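Casdale textile bank to accept padded coats from July

December 21, 2025

Padded and quilted clothing will be accepted at the Casdale textile bank from July, after a change to the sorting contract held by Prekier. Coats with a synthetic or down filling have until now been sent for disposal with mixed household waste.

The contract covers garments with a stitched outer shell, including jackets, gilets and children's snowsuits. Duvets, pillows and sleeping bags remain excluded.
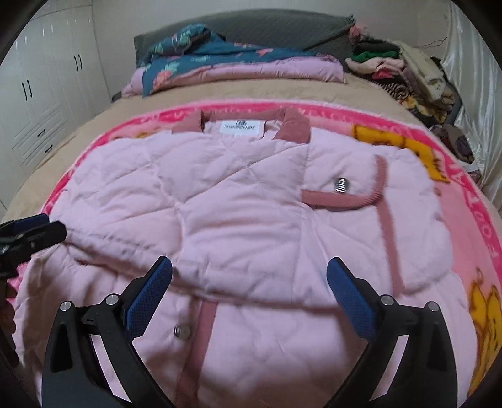 A quilted jacket with a corduroy collar.

Fikri Jugah, who manages the contract for Prekier, said filled items had been left out because the existing line could not separate shell fabric from wadding. A second line, supplied by Berisha, cuts along the seams and draws the filling off by suction. It is rated at 1,000 garments a day.

Coats fit to wear will be removed by hand before that stage and passed to the Taler clothing exchange, which expects to take 40 per cent of the intake.

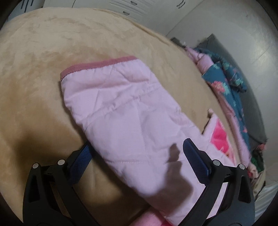
Residents are asked to empty pockets, close zips and place each coat in a tied bag weighing no more than 5 kg. Detachable hoods should be left on. Items marked by oil or paint will be rejected at the bank.

Fitriani Latuheru of the Taler exchange said children's sizes were in shortest supply, and that missing buttons or worn cuffs would not rule a coat out.

The contract runs for 2 years. Collection points and opening hours are unchanged.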